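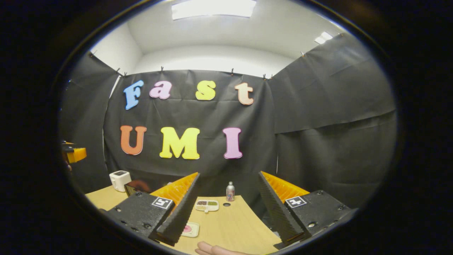
Bench log, October 3, 2024

Topic: house rules for hand-held gripper demos at the curtained table, revision 3. Project name on the booking sheet is Kellum. Revision 2 dates from April and has been overtaken by practice in several places. Notes below are what I want in the new version, with the reasoning where I think somebody will argue.

Layout used today

Light wood tabletop, black cloth at the back and down both sides, clipped along the top. The foam letters (Fast over UMI) stay on the back cloth. White toaster-like appliance toward the left rear, silver can with the pinkish label at center rear behind the hole in the table, white compartment tray to the left of the hole, pink square plate nearest the operator. Ceiling panel on.

Rule 1. Cloth

Clips go on the top edge only. No tape on the wall. The wrinkles in the lower corners do not matter for tracking and I would like us to stop spending setup time on them. What does matter is a gap between panels. A gap exposes whatever is behind, and if that changes from one session to the next we have a background that varies with date. That is the worst kind of variation to find later, when a policy has learned it.

Check: stand at the operator position, look at both rear corners, close any gap by moving the cloth. If a clip has to move, look at the letters again afterward.

Rule 2. Letters

Fixed for the length of a task. They give the mapping pass some high-contrast structure on a cloth that otherwise has close to none. If a letter falls, stop, put it back, and remap. Do not continue on the old map. Revision 2 allowed finishing the current batch first. I am deleting that sentence. We had one batch in April where the map and the wall disagreed and the poses came out with a slow lateral drift that looked like operator style until it was plotted.

Rule 3. Markers

One square marker on top of each jaw block. Both must be flat, clean and fully stuck down before the first recording of the day. Gripper width is computed from the distance between them, so a lifted corner turns into a width error with no warning attached to it.

Procedure:
Open the jaws fully, hold, read width.
Close the jaws fully, hold, read width.
Write both down.
Compare with the last entry for the same gripper.
If either reading is off by more than 2 mm, replace the marker and repeat.

Replacement markers come from the printed sheet in the drawer. Do not rescale and reprint. The sheet is printed at a fixed size and the size is in the config. If the sheet runs out, tell the channel and wait.

Rule 4. Fingers and pads

Inspect the black fingers and the orange fin-ray pads before each session. Look for split ribs, ribs folded the wrong way, and any rocking at the mounting block. Screws get snugged by hand with the short driver. No power driver on the blocks; the threads are in plastic and they strip.

If a pad is replaced on one side, replace the other side too. Mixed old and new pads close off-center. The offset is small but it shows up on thin objects such as the plate, where the stiff side arrives first and pushes the edge before the other side has touched it.

Log pad replacements under the gripper label, with the date. The log is where I look first when two sessions of the same task do not match, and it is often blank.

Rule 5. Hands

Fingers stay below and behind the jaws during recording. A fingertip at the bottom center of the view is tolerated, as it was in revision 2. A fingertip between the jaws, on an object, or over a marker is a failed demo and gets marked as such.

No second person's hand enters the work area while a recording is running. If an object rolls, let it roll, end the demo, reset.

There was a question on whether steadying an object with the free hand is acceptable for the harder placements. No. The robot will not have a free hand. If the task needs steadying it is a two-gripper task and should be written up as one.

Rule 6. Two grippers at one table

Starting pose for a two-gripper task: both grippers above the table, jaws open, neither one in front of the other's markers. Hold for 2 seconds before moving. The hold is for time alignment and it is the rule most often skipped. Anything shorter and the alignment script picks up the tail of the previous motion.

The grippers may cross during the task. They may not touch. Contact between grippers ends the demo even if the task finished correctly, and the reason goes in the notes field as "contact". Please use that exact word. I found four spellings of the same idea in the Lagos task set and had to merge them by hand.

Rule 7. Object placement

Positions are varied between demos on purpose. They are not varied during setup on purpose. These two have been getting mixed up. The written task lists a region for each object; the operator places it anywhere in that region, and changes the spot for every demo. Objects with no region listed are fixed and go back to the same place every time.

The hole in the tabletop is off limits as a placement. Keep the can behind it and the small objects clear of it. An object half over the edge of the hole tips when the gripper presses on it and the demo is wasted.

Contents of the tray count as part of the tray. Same contents for the whole task. If something comes out of a compartment, note it and end the session when the current demo is done.

Open point: the white appliance. It is used in one task of the set and is present on the table in all of them. I think it should stay in all of them as a distractor, with the task sheet saying so. The alternative is to remove it everywhere it is not used. Either is defensible. Leaving the choice to whoever sets up the table is how we got a split set last time. Rule for now: it stays, unplugged, until the task sheet says otherwise.

Rule 8. Lighting

Ceiling lights only. No desk lamps. Lights on before the mapping pass and left alone until the end of the session. Exposure locked after the lights are on. Lock value goes in the session header.

The ceiling panel is in view at the top of the image in the normal hold. This is acceptable with exposure locked and a nuisance with it unlocked, because tilting the gripper up darkens the table. If a recording shows the tabletop changing brightness as the gripper tilts, the lock did not take. Discard the session from that point back to the last demo that was checked.

Rule 9. What counts as a good demo

Revision 2 had one line: "smooth and successful". Replacing it with:

Task end state reached as written.
No contact between grippers.
No hand in the work area.
Markers readable at start and at end.
No pause longer than 3 seconds apart from the starting hold.
Tracking did not drop out.

Regrasps are allowed and stay in. I know this is disputed. A set with every regrasp removed teaches a policy that the first grasp always holds, and then it has no response when it does not. Mark them "regrasp" and leave them in the main set. Filtering can be done later from the tag. It cannot be undone if the file is gone.

Rule 10. Files

Nothing is deleted at the bench. Failed demos are tagged and uploaded with the rest. The current set stands at 3,356 demos before filtering, and the tags are the only reason we can say anything about the failure rate at all.

Naming stays as in revision 2: task, gripper label, session number, demo number. Task names come from the list. Kokoton and Aramby are separate tasks with separate regions even though the objects overlap, and files with both names in them will be rejected by the uploader from now on.

Upload before leaving the table. Check that the number of files on the card and on the server agree. Then, and only then, format the card.

Rule 11. Session length

Cap of 35 minutes per operator, then swap or break. Revision 2 left it open. Wrist fatigue shows up in the data as a drop in approach height and faster closing, well before the operator reports anything. The cap applies even if the batch is nearly complete. Two operators in one batch is fine as long as the header carries both operator codes.

Things I am leaving out of revision 3

Table height. We have no evidence either way and the table does not adjust.

Glove use. Bare hands are the norm at the moment. If gloves come in they should come in for a whole task, and that can be a separate note.

Still to do

Write the distractor line into each task sheet.
Cut new markers from the sheet and put a set in the bench drawer.
Add "contact" and "regrasp" to the tag menu so they do not have to be typed.
Fix the uploader message for rejected names. It prints a path and no reason.
Ask for objections to Rules 5 and 9 before the next batch. Anyone who wants regrasps out should bring a session to look at.

Revision 2 remains in force at the other table until this is merged.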